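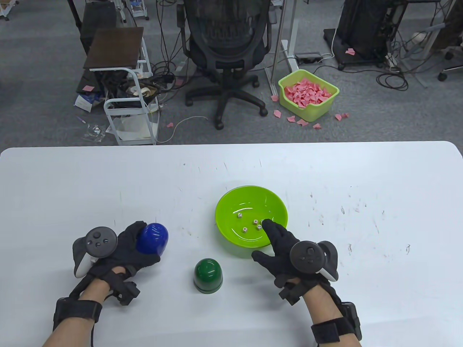 カップは青と深緑、ダイスは黄緑のボウルに5個

# ダイスカップ+ボウルの組み合わせ、本当に必要ですか?

### 1: もちづき盤

『Yensuk』をやる集まりで、カップと一緒にボウルを置くのが当たり前になってきました。使わないダイスはボウルに入れる、振るときだけカップに移す、という運用です。

正直、疑っています。

- カップが2個、ボウルが1個。小さいゲームなのに場所を取る
- ボウルからカップへ移す手間が毎ターン入る
- ボウルの底でダイスが寄るので、つまみにくい
- 白い天板に細かい擦れがあるのも気になる(カップを伏せるせい?)

ルールブックには「カップを用意する」としか書いていません。ボウルは後から誰かが持ち込んで定着した文化だと思います。必要派の方、理由を教えてください。「雰囲気が出る」以外でお願いします。

### 2: karakoro

雰囲気を封じられると半分くらい言うことがなくなるんだが。

真面目に言うと、床に落とさないため。こういう小さいダイスは本当に転がる。椅子のキャスターの下に入ると見つからない。カーペットだと音もしないから、落ちたことに気づかないまま次のターンに進む。うちの集まりで一度それをやって、途中から4個で遊んでいた人がいた。

### 3: もちづき盤

>>2
それは「置き場」が必要という話であって、ボウルである必要はないですよね。カップを伏せて、その中に置いておけば落ちません。

### 4: 鶴見の裏目

>>3
伏せたカップの中に置くと「今振った目」なのか「しまってあるだけ」なのか区別がつかない。Yensukは伏せた中身を読み合うゲームだから、ここが曖昧だと揉める。実際に揉めた。

出番のないダイスは見えるところ、勝負中のダイスは見えないところ。分けるためのボウルだと思ってる。

### 5: もちづき盤

>>4
なるほど、これは今までで一番まともな理由です。でも深めの小皿でもいいのでは。

### 6: karakoro

小皿は浅い。ボウルは深い。以上。

### 7: しろくろ

横からすみません。ボウル必要派の言い分はだいたい「落ちる」「揉める」ですが、どちらも卓のルールで片付くと思います。

使わないダイスは各自の左手側に並べておく。それだけです。ここ何年もそれで遊んでいて、なくしたことはないです。道具を増やして解決した気になるのは、このジャンルの悪い癖では。

### 8: 鶴見の裏目

>>7
並べておくと袖で引っかける。夏はいいけど冬は無理。

### 9: しろくろ

>>8
袖をまくればいいのでは。

### 10: 鶴見の裏目

まくりたくない人もいるんですよ。

### 11: もちづき盤

袖の話はそのくらいで……。

移し替えの手間の話に戻します。手元がかなり忙しい感じになるのが伝わるでしょうか。

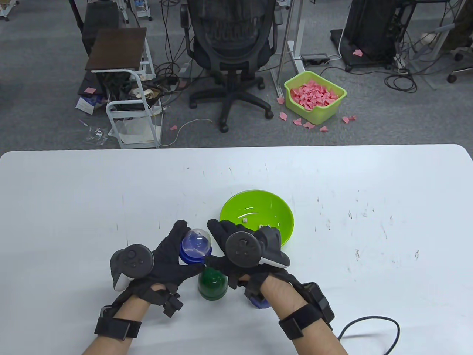 手元に丸い器が集まっているところ。ボウルの中のダイスは3個

天板の手前の縁に近いところで全部やろうとするので、器どうしが寄ってしまうんです。ボウルもすぐ脇にあるから余計に狭い。奥はあんなに空いているのに。

### 12: karakoro

ボウルを奥にやればいいじゃん。

### 13: もちづき盤

>>12
奥にやると今度は手が届かない人が出ます。

### 14: まるカプ収集

左手でつまんでいるの、透明なドームに青い底が付いていて、カプセルトイの容器っぽく見えますね。ダイスカップとして売られているものと、カプセル型の容器は使い心地がかなり違うので、一緒に語らないほうがいいと思います。

カプセル型の代用について、自分が試した範囲だと

1. 軽いので、振ったときの音が高くてうるさい
2. 丸い側を下にすると立たない
3. 透明なものは、読み合いのゲームではそもそも隠せない

3が致命的で、私は代用をやめました。

### 15: しろくろ

>>14
透明はさすがに論外。ただ、振り混ぜるだけのゲームなら透明のほうが不正が見えていいという意見も聞いたことがある。自分は信じてないけど。

### 16: 鶴見の裏目

縁の広がったカップは伏せたときの安定が段違いだよ。まっすぐ切れたコップだと、ちょっと肘が当たっただけでずれて中が見える。そこだけは専用品を買う意味がある。

ちなみに自分はPlernaのセット。定価2000円だった。値段の大半は箱だと思う。

### 17: しろくろ

>>16
2000円。カップに。

### 18: 鶴見の裏目

>>17
箱がいいんだよ。

### 19: nagi_857

以前、カップで振った目は偏るんじゃないかと思って記録を取ったことがあります。5個を一度に振って、857回。ハンドルネームの由来がこれです。

結果だけ書くと、偏っているとは言えませんでした。ただし、カップを伏せたままほとんど振らずに「振った」と言い張る人がいると、前の目がかなり残ります。道具より人です。

そのときはボウルに放り込む方式も試しました。壁に当たって転がるので、目が散る感じはありました。が、これは本当に「感じ」で、ちゃんと比べるには回数が足りなかったです。

### 20: もちづき盤

>>19
これを待っていました。「ボウルに入れるとよく混ざる」という説を集まりで何度も聞かされて、根拠を尋ねると全員黙るんです。

### 21: karakoro

>>20
黙るのは雰囲気が悪くなるからだと思うよ。

### 22: nagi_857

補足です。黄緑のボウルは丸くて底のほうに寄りやすい形に見えるので、ダイスどうしが重なって斜めに止まることがあるかもしれません。振る場所として使うなら、底が平らなものを勧めます。置き場なら何でもいいです。

### 23: 鶴見の裏目

色の話もしていい?

白いダイスは白い天板の上だと見づらい。老眼が入ってくると、黒い目の点だけが浮いているように見える。黄緑の中に置くとちゃんと輪郭が出る。これは必要派として強く主張したい。

### 24: しろくろ

>>23
それなら布を敷けばいい。黒いフェルトを敷けば見やすさと擦れが一度に片付く。

### 25: 鶴見の裏目

>>24
布は伏せたカップの縁が引っかかるから嫌い。スッと動かせない。

### 26: しろくろ

伏せたカップは動かさないでください。

### 27: まるカプ収集

天板の擦れについて。プラスチックのカップを伏せたくらいで、灰色の跡が付くものでしょうか。点々とした汚れも混じっているようですし、ダイスゲーム以外の普段使いの跡だと考えるほうが自然では。消しゴムかメラミンスポンジで落ちるか試してみては。落ちるなら傷ではなく付着した汚れです。

### 28: もちづき盤

>>27
確かに。擦れをカップのせいにしたのは決めつけでした。スポンジは目立たないところで試してみます。

ほかの3点はまだ取り下げません。

### 29: karakoro

Birkavsideの定例会に出たことある人いる? あそこはEmanuel Chiriacさんが仕切ってて、ボウルは卓の真ん中に固定、触っていいのは手番の人だけ、という決まり。1戦15分で回すんだけど、移し替えで遅くなった覚えはないな。

### 30: 棚卸し中

>>29
行ったことあります。速いのは慣れている人ばかりだからだと思いますよ。初めての人が交じった卓は普通に時間を超えていました。ボウルの功績にするのは無理がある。

### 31: karakoro

>>30
功績とまでは言ってない。邪魔になってないと言った。

### 32: 棚卸し中

それなら同意です。

ついでに、あそこのボウルはFlerelの浅型で、つまみやすさはいいです。ただし口が広くて場所は取る。もちづきさんの1番目の不満はむしろ悪化します。

### 33: もちづき盤

つまみにくさのほうも置いておきます。人差し指を入れて1個ずつ寄せるしかないときがあるんですよ。深緑のカップが手前にあるせいで、手首の入る角度も限られます。
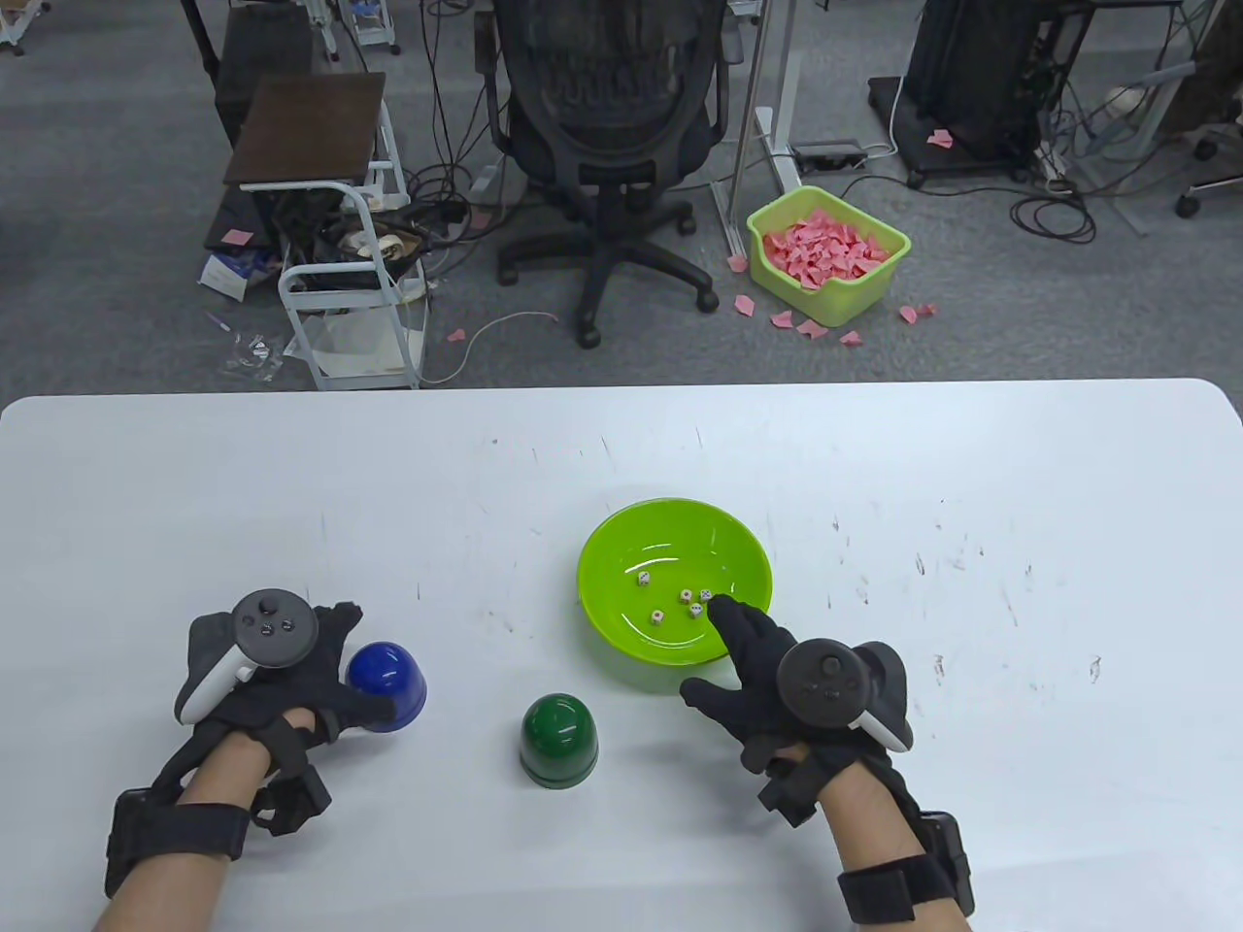

### 34: しろくろ

青と深緑、どっちも伏せてあるのにダイスは5個ともボウルの中。つまり、見えている範囲ではカップが2個とも場所を取っているだけの時間がある。もちづきさんの不満はこれだと思う。

減らすべきはボウルじゃなくてカップでは? 手番の人だけが使うなら1個を回せばいい。

### 35: 鶴見の裏目

>>34
1個だと「相手の目と比べる」ができないでしょ。Yensukの面白いところが消える。

### 36: しろくろ

>>35
自分の目を紙に書いて伏せておけばいい。

### 37: 鶴見の裏目

それはもう別のゲームです。

### 38: 棚卸し中

ルールブックを出してきました。作者のHajnalka Simonさんの後書きに、試作の頃は湯呑みを使っていたと書いてあります。ボウルについては記述なし。もちづきさんの言う「後から持ち込まれた文化」は、少なくとも否定はされません。

ただ、準備の項に「手番でないダイスは全員から見える場所に置く」とあります。版によって違うかもしれないので、手元のものを確認してください。

### 39: もちづき盤

>>38
ありました。42ページの下のほう、文字が小さくて読み飛ばしていました。

「見える場所に置く」が正式なルールなら、>>4の鶴見の裏目さんの説明がほぼそのまま正解ということになりますね。ボウルである必要があるとは、まだ認めません。

### 40: 鶴見の裏目

認めなくていいけど、代わりを出してほしい。全員から見えて、落ちなくて、白いダイスが見やすくて、小皿より深いもの。

### 41: もちづき盤

>>40
それはボウルですね……。

いや、でも四角いトレイという手があります。底が平らで、角に寄せればつまみやすい。次の集まりでは浅い四角の容器を持っていって、半分の卓で使ってみます。

### 42: nagi_857

比べるなら時間を計ってください。「やりやすかった気がする」で終わると、また同じスレが立ちます。あと、卓の面子は途中で入れ替えること。うまい人が片方に固まったら何も分からないので。

### 43: karakoro

四角いトレイは角にダイスが立てかかるぞ。斜めで止まったやつの扱いを先に決めておいたほうがいい。

### 44: もちづき盤

>>43
置き場として使うだけなので、目は関係ないです。

### 45: karakoro

>>44
最初はみんなそう言うんだよ。そのうち誰かがトレイで振り始める。

### 46: しろくろ

袖をまくって左手側に並べる派として、結果は待ってます。期待はしていません。

### 47: まるカプ収集

スポンジの結果もお願いします。個人的にはそっちが気になります。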